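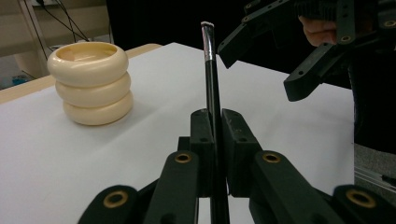
1/ Handheld gripper notes, pads and springs
2025-12-09

Finally got a proper stretch of time with both finger pad sets, the Jedico ones and the Sterkden ones, on the same pair of handheld grippers. I've been wanting to do this since April and I'm so happy with how much I learned. Long thread, mostly squeezing.

2/
The task is passing a makeup brush from one gripper to the other. It's a mean little test! The handle is thin and glossy, the ferrule is slick metal, and you don't want to mash the bristles. If a pad has a weak spot, a brush will find it.

3/
Jedico pads first. Firm, flat, very little give. You close on the handle and it feels locked right away, and the brush goes where your wrist goes. I love that feeling. Get the angle a bit wrong, though, and the handle pivots on one edge of the pad, and then the other gripper is chasing a moving target.

4/
Sterkden pads are softer and much more forgiving on the way in. Sloppy approach, still a decent hold. They lose some of that crispness when you rotate the brush (there's a tiny lag, like stirring thick soup), but my drop count went way down with them. 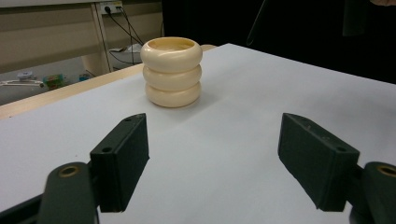 5/
Which brings me to opening width. I had the stops set too narrow for most of the morning and kept bumping into things on the way down. Backed them out as far as they go and everything got easier, even with thin stuff. You lose a bit of time closing. Totally worth it.

6/
Ran 77 handoffs in all, swapping pads every so often so my hands wouldn't get better at only one set. My hands got better anyway. Please don't treat this as science, I'm one person with a screwdriver and a lot of opinions.

7/
Springs! I tried the 400 gram return springs and then the 900 gram ones. The heavy ones snap open beautifully and my thumb hated me by lunch. Light springs plus soft pads is the combo I'd hand to a first-timer.

8/
One more thing on springs: the light ones let you feel contact. You close, there's a small push back through the linkage, and you know you're on the handle before you look. With the heavy ones that little signal gets buried.

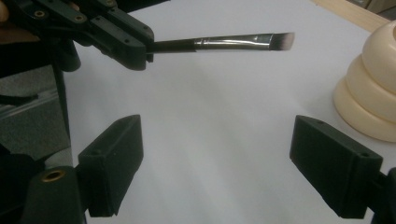

9/
Do you need to match the pads on both grippers?

It helps, but you can mix them. Firm on the giving side and soft on the receiving side worked well for me, and the reverse was the worst setup of the day.

10/
On to the controller box. The Parry reads both grippers on one clock, and that alone sold me. My old setup had each side logging separately and I'd spend the evening lining up open and close events by hand. With this one I plug in, hit record, and the widths are just there. Setup was 2 cables and a firmware update that restarted itself halfway through (fine, whatever, it finished).

11/
Small gripe: the Parry's zero drifts if you leave it on over a break. Close both grippers fully and re-zero when you come back. Takes a second, and I forgot every single time.

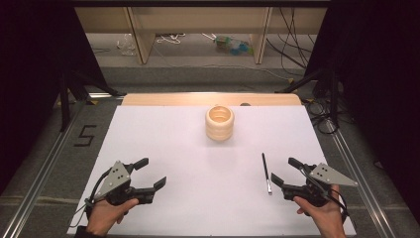
12/
Camera placement is the part I keep changing my mind about. The Herkis has a lovely wide view, and from up high you get both hands and the whole tabletop in one go, so planning a reach is easy. What you lose is depth right at the fingertips. With both grippers open in a wide V and the ridged cream cup standing farther back, I can judge left and right just fine, and then I come in a little high on anything lying flat. The view from the gripper itself fixes that. So I want both, of course I do.

13/
Cables are still my main complaint. One per gripper doesn't sound like much until you cross your hands. I tried routing them along the forearm with a soft strap and it was better, still tuggy at full reach. If you've found a nice way to do this, tell me!

14/
Where I am tonight: Sterkden pads receiving, Jedico pads giving, light springs, stops all the way out, Parry on the bench. Next up is cutting a shallow groove in a spare Jedico pad to see if that stops the pivoting. Will add to the thread once I've tried it.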